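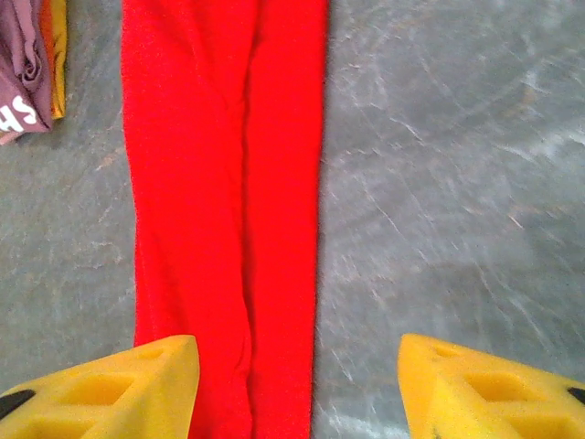
Adjunto 1. Tela roja, con el pliegue a lo largo.

Inicio Mis consultas Cuidado de la ropa Contacto

Agosto, 9:40 – escrito por Ovidiu Pop

Consulta 3000: la marca del doblez no se va

Buenos días y gracias de antemano por la paciencia, que ya sé que me enrollo. Os escribo por la ropa roja que compré en Clollden. Estoy contentísimo con el color y con el tacto, pero cada vez que la doblo y la guardo me sale del armario con una raya que parece hecha a propósito. Primero le eché la culpa a la lavadora, porque centrifugaba a 1000, y bajé las vueltas. Mejoró un poco el arrugado general – eso hay que reconocerlo – pero la raya del doblez sigue ahí.

También he probado a estirar bien la camiseta antes de doblarla, boca abajo, con las mangas abiertas y el cuello hacia arriba. En la mitad derecha se le nota una línea, suave pero se le nota. Al fondo, a la izquierda, está la prenda malva con letras en blanco y naranja, ya doblada, y debajo asoma algo naranja. Esas dos no me dan guerra, y os prometo que las trato exactamente igual.

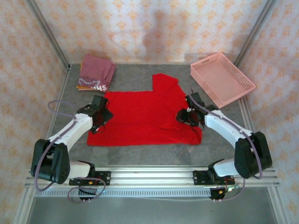 Respuesta de Santosh Bhatt, 11:15

¡Hola, Ovidiu! No te disculpes por escribir largo, que así se entiende todo mucho mejor. Yo empezaría por lo sencillo: pasa la mano abierta desde el centro hacia las costuras antes del primer doblez, y luego mete las mangas sin apretar. Si la raya ya está hecha, prueba con un poco de vapor por el revés y deja la prenda extendida un buen rato. Y al guardarla, ponla arriba del montón, que el peso de las demás marca muchísimo. Cuéntame también si la doblas siempre por el mismo sitio, por favor.

Nota de Ovidiu Pop, 17:30

Pues sí, siempre por el mismo sitio, qué vergüenza, ni me lo había planteado. Así la doblaba mi madre y así la doblo yo. He hecho lo del vapor y la línea está más floja, aunque con buena luz todavía la encuentro. Lo que peor llevo es el final: cuando lo rojo queda ya en un rectángulo pequeño se me arruga entero, mientras que la tela doblada de la esquina se queda tan formal.
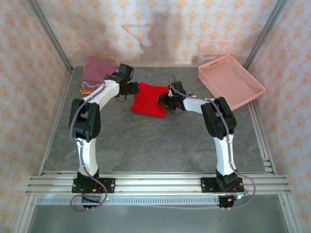

Esta noche voy a probar con menos dobleces, aunque el paquete me ocupe más en el cajón, y mañana os digo cómo ha amanecido. Dejad la consulta abierta, si no es molestia. Ah, y otra cosa: ¿el vapor se puede repetir cada semana o acaba castigando el tejido?

Clollden – Atención al cliente – Contacto – Volver arriba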